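Mobile Manipulation Lab, Unit 11 notes
When the robot thinks it's at the door
April 2025

Okay, before we get into these notes: if you missed the lab session, read the Wana handout first, because I'm going to use its words for frames and transforms without stopping to explain them. Everyone else, carry on.

I promised you a failure story this week, and it's one of mine. Back in December I was running door-opening trials in Piledska, our kitchen simulator, with the two-armed robot you've all been driving. The job sounded so easy! Roll up to a closed door, find the handle, grip it, pull. The policy had been doing well in the Ayala house for weeks, so I queued up 200 trials in a new house, went home and slept beautifully.

Next morning the success count was 2.

My first guess was the gripper, and that was a bad guess. I spent most of a day on finger friction, contact stiffness and closing speed (all the knobs I like turning). None of it moved the number. What I should have done was open one failed trial and look at where the fingers were when they closed. They were closing in thin air, well short of the door, and the log called it a successful grasp every single time.

So two things were broken, and I want you to keep them separate in your heads.

Fault one: the head tilt. The new house config loaded the head camera with a roll angle, and the code that turns a camera point into a base-frame point was still using the old, level mounting. The handle detector did its work properly. It found the handle in the image, handed over a pixel and a depth, and then we rotated that point with the wrong matrix. The farther away the handle was, the bigger the miss — a small angle error times a long distance is a lot of air.

Fault two: the grasp check. It asked whether the fingers had been told to close and whether the command had finished. That's all. It never asked whether anything was between them. If it had, trial one would have stopped the run and I'd have had my evening's computing back.

Trial 431 in the shared folder (numbering carries on from the Ayala runs) is the one I'd like you to work with. Load it, pause before the first arm motion, and pull up the head view. You want to be looking at this before you read any numbers, because the tilt is so easy to spot by eye and so easy to scroll past in a config file.
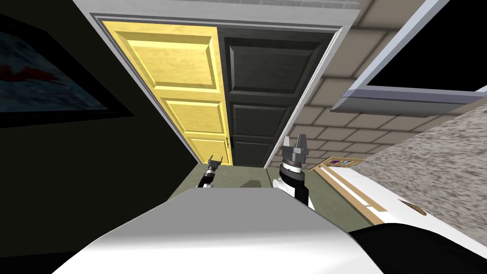
Trial 431, simulated head view. Note the slant of the tile rows and the small dark handle low on the seam between the yellow and black doors.

Now print the camera-to-base transform and ask yourself whether it agrees with what you're seeing. Do the same for the handle point: draw it in the base frame as a little marker and orbit around it. If the marker is floating, stop there. Please don't touch the friction settings. I've done that for all of us.

On a real robot this would have been a safety matter. An arm that believes it's holding a door will start its pull, and the pull motion in Flilturano (our planner) sweeps the elbow out wide with obstacle checks relaxed near the door. Anyone standing beside it is in the way. So our rule for the hardware bay is that no pull starts without a measured finger gap and a motor current reading that both say something is held. Keep a hand on the stop button too, even when it's boring.

For next time:
Fix the transform in trial 431 and rerun it.
Write a grasp check that can fail, then make it fail on purpose by moving the handle.
Hand in the plot of miss distance against handle distance, with a paragraph on its shape. Axis labels, please — I took off points for that last time and I'll do it again.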